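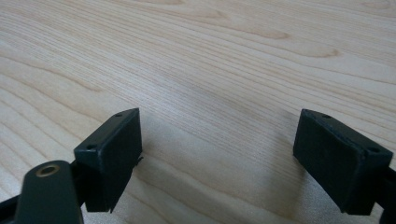 Areti Pappas wrote under the last entry that the top should stay matte whatever else we do to it, and that a gloss coat would put the window and the ceiling lights straight back into the eyes of anyone sitting at it. Agreed. Gloss is off the list as of today.

10/18/20. Worktables, surface and layout. Continues the entry on the wood top and picks up the white one.

**State at start**

Wood top cleared and wiped before anything else. Pale blond, fine grain, one darker wavy figure that makes a useful landmark when noting where a test spot was. Top came from Modov. The delivery note gives the species as birch on one line and maple on the next, and I have not resolved it. It makes little difference to the cleaning. It would make a difference to sanding, so nobody sands it until the species and the face thickness are known. I asked Modov again by email.

Sheen varies over the surface. Viewed low, from the window side, the brighter zone moves with the viewer, so most of it is light and not wear. To separate the two I turned the overhead lights off and used the desk lamp from one end, then the other. With the lamp nearly flat to the surface the finish looks even except along the front edge, where forearms rest. There it is slightly more polished. Fingernail does not catch anywhere in that strip.

**Conditions**

Room at 23 °C, relative humidity 50 percent on the wall meter. The meter was last compared against another one in April and read a little high then. No correction applied.

**Cleaning test, wood top**

Compared plain water on a cotton cloth against the Dririco cleaner we already have open. Spots chosen on the back half, well apart, both within the same run of grain so that the color under them would match. Cloth wrung out until it no longer dripped. Wiped along the grain, then dried at once with a second cloth.

Water: took off dust and a faint ring from a cup. Grain very slightly raised to the touch afterward, gone when I came back to it after lunch.

Dririco: took off the same, plus a smear of old tape adhesive that water had left. Surface felt a little draggy for a while. No change in color that I could see with the lamp flat. A white paper towel pulled over the spot later picked up nothing.

Pencil lines: both methods lighten them, neither removes them. A soft white eraser does. The crumbs need to be brushed off and not wiped, or they roll under the cloth and smear. Ballpoint not tried. I am not going to put ballpoint on it on purpose.

Working rule for now: water for daily wiping, Dririco for adhesive only, dry cloth after either.

**Finish**

Two candidates. The Skirna matte oil, and leaving it alone.

Oil on a factory-sealed face will mostly sit on top and stay tacky, so the first thing to establish is whether the face is sealed. Drop test: one drop of water at the back corner, timed. It stayed domed until I got tired of watching it and wiped it off. Left no dark spot. I read that as sealed. Repeated on the front strip with the same result, though the drop spread a bit wider. Some of the polish there may be skin oil, which would push a drop the other way, so I don't have an explanation for the spread.

Hyun-seo Kong has a can of the Skirna with enough left for a trial. The trial goes on the underside, on a taped-off patch, and not on the working face. Plan is 4 thin coats with a full day between them, surplus wiped off each time. Check for tack with tissue, then for yellowing against the bare area next to it. If the first coat is still tacky the next morning, stop there and clean the patch off.

The oily rags get laid out flat on the concrete outside. Last time they were found balled up in the bin.

**Color on the tops**

Separate matter, raised when we were talking about which table to use for anything where color is judged. The two tops do different things to a strong color. The pale wood is warm and pushes its own yellow up into whatever stands on it. The white top is neutral enough but bright, and the eye closes down against it, so midtones look darker than they are. The teal item is a fair case. Up close it goes from a grayish teal to a deeper blue-green over a short distance, and it is hard to say how much of that is in the thing and how much is the room.
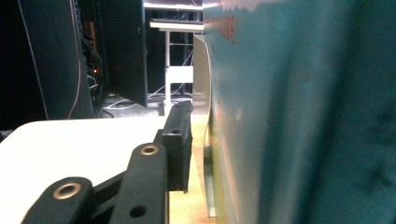

Fig. 2. Teal item at close range, white tabletop behind; rack and white-framed desk farther back.

I would not use either top bare for color. A sheet of gray card under the piece and a second one standing behind it would take out most of the bounce. Card should be the mid-gray from the Nyberg pad. The lighter gray in the same pad has a blue cast under our lights, and next to teal it shows.

Procedure if anyone needs to do this before the card is cut:

1. Clear the top fully. Anything red or orange within arm's length will show up as a warm edge on a smooth surface.
2. Blinds down, overheads on, allow them to warm up.
3. Lay the card, then the piece. Do not slide the piece over bare wood.
4. Judge from standing height first, then seated, and write both down.
5. Note which table it was.

Step 5 is the one missing from the older entries. There are several color notes in this book from the summer that can't be used for comparison for exactly that reason, mine included.

Transfer test: I also wanted to know whether a colored surface left standing on the wood would mark it. Damp white cotton rubbed on a scrap of blue-green cover stock, then the stock weighted down on the back corner of the wood top over lunch. Cotton came away very faintly tinted. The wood showed nothing by eye or with the lamp. Lunch is not a long exposure. I will leave the scrap under a weight from Friday evening over the weekend and look again. Same spot, to the left of the wavy figure.

**Layout**

The end of the wood table is where most of the bumping happens. People come around it carrying things and clip the corner with a hip or a box.
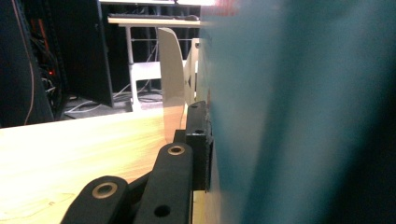 The corner itself has held up, but whatever is standing near the end gets knocked, and the table creeps across the floor a little each week. Measured the passage at its narrowest point this morning: 649 mm. That is enough for one person walking, too little for one person with a carton held in front. Moving the table toward the window would open it up but puts the seated side into direct sun in the afternoon, and uneven fading on pale wood is not something we can take back. Moving the rack is more work and better. It has to be emptied first. The cable behind it has slack enough for a short move, checked by pulling gently from the far end.

Considered turning the white-framed desk through a right angle instead. On paper this frees more floor than moving the rack. In practice the drawers would then open into the same passage, so the gain is there only when nobody is using the desk. Dropped.

Felt pads under the wood table's legs are worn through on the side that gets bumped, which accounts for some of the creep. Felt was the wrong choice on this floor anyway. It collects grit and then slides on it. Rubber cups, the low kind, so that the height of the top doesn't change and the two tables can still be pushed together when we need a long run. Checked the two tops for level against each other with a straightedge: wood sits a hair lower. Thin card under the cups would bring it up if the cups don't do it themselves.

Edge between the tops, when they are together, is a crumb trap. Vacuum with the brush end before separating them, or it all goes on the floor.

**Disagreement, recorded**

Hyun-seo would like a mat on the wood top permanently. My objection is that grit gets under a mat and stays there, and that an uncovered area and a covered area will age to different colors, which shows as soon as the mat is moved. His point in return is that the cutting gets done on whichever table is free, whatever the sign says, and that a knife line is worse than a tan line. He has a point about the knife line. Interim arrangement: mat kept upright beside the rack, put down for cutting, picked up afterward, top wiped. Review when we see whether it is in fact being picked up.

**Open**

- Modov: species, face thickness, and whether the face is sealed at the factory or by the dealer. Areti has the order number.
- Underside patch for the Skirna trial. Tape it off Monday, first coat the same day if the room hasn't gone damp.
- Rubber cups: measure the legs at the foot, they taper.
- Cut the gray card. Spare sheet to be stored flat.
- Wall meter against a second meter.
- Weekend transfer test, result to go on the facing page.

The facing page is blank for that purpose. Please don't use it for phone numbers.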